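Chapter 9: Closing the Door Behind People

By Wajid Dogar
2023-09-12
105 shares | 29 comments

My first proper job in IT was at a company called Ruvow, which sold booking software to small hotels and guest houses. I was hired to answer the phone. By my second week I'd been given the job of "tidying up the user list", which my manager said would take me an afternoon and would be a nice way to learn people's names.

The user list had 2,000 accounts on it. The company employed 105 people.

I remember scrolling up and down for a while, thinking I'd opened the wrong thing. I hadn't. There were accounts for people who had left years before, accounts for people who had been offered jobs and turned them down, accounts called "test", "test2" and "testnew", and one called "dave-temp" that had the right to read every customer's payment history. (I never did find Dave. I asked all over the building and got three different surnames.)

So it didn't take an afternoon. It took me until May, and most of what I know about this chapter's subject I learned in those months, usually by switching off something I shouldn't have. If you've read this far in the book you'll have spent a lot of pages on getting people in: passwords in Chapter 6, second factors in Chapter 7, who gets to see what in Chapter 8. Now we're going to get them out again. It's a much less glamorous business and I'm very fond of it!

What this chapter covers

We'll look at what happens to an account over its life, from the day somebody asks for it to the day it should vanish. We'll go through leavers, movers (people who change jobs inside the same firm, and who are far more trouble than leavers), contractors, shared logins and the odd little accounts that machines use to talk to each other. Towards the end there's a longer section on the leftovers: the old laptop in the drawer, the printout, the phone that still has the work email on it.

You'll need the idea of a role from Chapter 8. If you skipped that one, go back and read the first few pages at least, or the bit on movers will make no sense at all.

A word about the case study. Most of the examples come from Bralomance, a hotel group whose systems I looked after for a good few years when I'd left Ruvow. Hotels suit this subject very well, I think. People come and go all day, staff turn over quickly, there are seasonal workers and agency workers, and everything runs on the idea that a key works until check-out and then stops. Guests understand this perfectly. Ask the same people to apply it to a login for the payroll system and they look at you as if you've asked for a kidney.
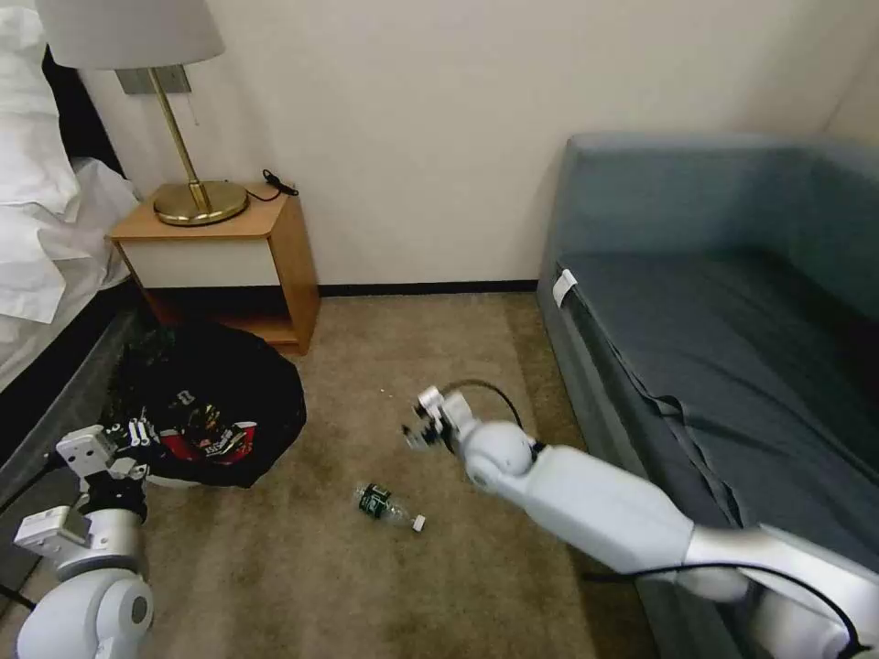
The room key and the login

Let's stay with that key for a minute, as it does a lot of the work for us.

A hotel key card is a rather good piece of design. It opens one room, plus perhaps the front door and the gym. It has an end date written into it on the day it's made. If the guest goes home with it in a coat pocket, which happens constantly, nothing bad follows. Reception doesn't have to remember anything. The key just stops.

Now think about the login that Bralomance gave to the receptionist who made the key. When I arrived, it had no end date. It opened the booking system at all 29 hotels, though she worked in one. When she left to train as a teacher, her manager was supposed to fill in a form, and the form went to an inbox, and the inbox belonged to a man who had himself left. His account was still open too, of course. It had been collecting forms.

I want you to notice that every single person in that story behaved reasonably. The receptionist gave her notice and handed back her uniform. Her manager filled in the form. The system took the form and put it where it had been told to. There was no villain and no hacker, and there was still a working login to the guest records of an entire hotel group, held by somebody with no reason to have it. If her password had turned up in a leak from some shopping website (see Chapter 6, and please stop reusing them), a stranger could have walked straight in.

We call an account like that an orphan: it's live, it works, and there's no longer a person in the business who answers for it. You'll meet the word in audit reports, generally in a table, generally in red.

Why orphans pile up

I've come to think there are two forces at work, and they both push the same way.

The first is that opening an account has somebody shouting for it. A new starter turns up on Monday, can't log in, and by ten o'clock their boss is on the phone. Closing an account has no such person. The one human being who'd notice has gone, and they're hardly going to ring up and complain that they can still read their email.

The second is fear, and I say that with sympathy. Back at Ruvow I switched off an account called "gulham" on a quiet afternoon, having decided it belonged to a former member of staff called Gulham. Gulham was the name of the warehouse. Every label printer in it stopped. I had a very lively phone call, turned the account back on, and for weeks afterwards I left anything I wasn't sure about well alone. Multiply that by every nervous junior who has ever had the job and you get a list as long as the one I started with.

There's a cure for the second one, and it's wonderfully dull: you disable first and delete later. Disabling is a light switch. You can flick it back the moment the warehouse rings. We'll go into how long to wait, and who ought to decide, in section 9.3.

What gets left behind

Accounts are only half of it. When people go they leave stuff, and stuff can hold as many secrets as a server.

At Bralomance we did a walk-round of one hotel's back office before it was redecorated. On top of a filing cabinet we found a laptop that had been reported as returned. In the cabinet were printed arrival lists with names, home addresses and car registrations, and tucked into a desk diary was the wifi router's admin password, in very tidy handwriting. All of it would have gone out with the ordinary rubbish the next morning if the decorators had come a day early.

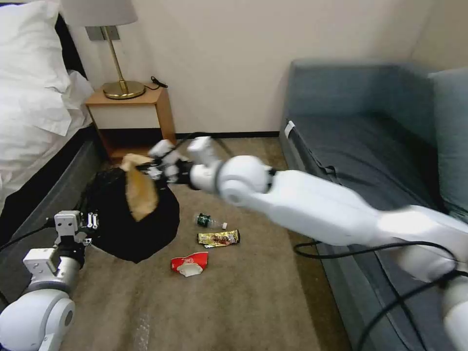
Figure 9.2 A paper bag held over a black bin bag.

Paper is the one that students tend to wave away, I find, as though it belongs in some other course. Please don't. A shredder costs less than a decent pair of shoes, and you can't fix a lost printout by changing a password. The same goes for sticky notes, delivery slips and the whiteboard in the meeting room. Section 9.6 has a checklist I've used for years, and you're welcome to pinch it.

Before you read on

Have a go at this first, it's short and it'll make the rest of the chapter feel a good deal less abstract. Sit down with a pen and write out every account you yourself still have from a place you no longer work, study or volunteer. Old college email, a shop's rota app, the shared drive for a club you left. Then try logging in to each one (they're yours, so you're allowed to, but do stop there and don't go poking about). Put a tick by the ones that still let you in.

When I did it I found I could still get into the photo library of a wedding firm called Yousafzai, where I'd helped out for a single summer. I wrote to them and they closed it the same day, and then asked me rather sweetly whether I could tell them who else was on the list.

Keep your piece of paper. We'll come back to it in section 9.2, where we sort accounts by who ought to have closed them.

9.1 The life of an account

Every account starts as a request, even if the request was only someone leaning round a door. So the first thing I do in a new place is ask to see the last few requests, in whatever form they exist, and check them for one thing: does any of them say when the access should end? At Bralomance, the only ones that did were for the window cleaners.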